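# Do you need a bin for the bottles?

I went into this year determined to stop buying things that promise to make me tidier. Then I read one of those desk-reset articles, which told me I needed a countertop sorting station, and I spent 11 minutes on the Granden site looking at one for $49. It had a bamboo lid. It was a bucket with a lid.

I closed the tab. My feeling about empties has been the same since at least October: they pile up on the table where I drank them, and no lid is going to change that. The Zetetti people will tell you the answer is a "capture zone" by the door. I tried the capture zone. It captured mail.

So I went back to the cheapest thing there is, a round mesh wastebasket with a plastic bag in it, and I put it up on the table with the empties. I know, a trash can on a table. My mother would have had something to say. But a bin under the desk is a bin I don't use, and I'd like to see the study that says otherwise. 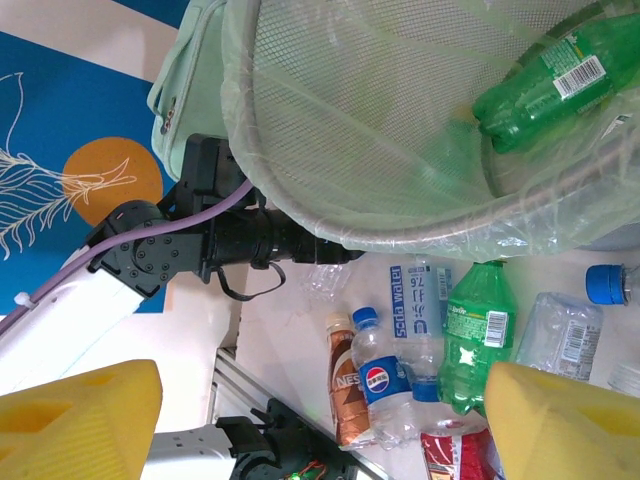 The bag is the part I'm least sure of. It slips, it bunches, it hangs over the rim like a shirt that won't stay tucked in, and the Allora clips that are supposed to hold it gave up after 2 days. I've gone back to folding the extra over the edge and leaving it alone. It looks sloppy. It also costs nothing.

And then the crushing question. Every tidy-up guide says to flatten your bottles first, and I remain unconvinced. Yes, a crushed one takes up less room — I can do that math — but I will put off crushing a soda bottle for a week, and I can drop a whole one in a basket right now. The Nestlé tea bottles are the worst for this. I don't want to wrestle with one after lunch.

Caps on or off? I've read both, sometimes on the same page. Check what your own pickup wants and ignore the rest of us.

I'm giving the basket 19 more days on the table before I decide anything. If it turns into one more object I clear things around, it goes back to the floor, and I'll go back to carrying bottles to the kitchen by the armful. There's a Georgiev wall rack in my cart for the bags. I haven't bought it.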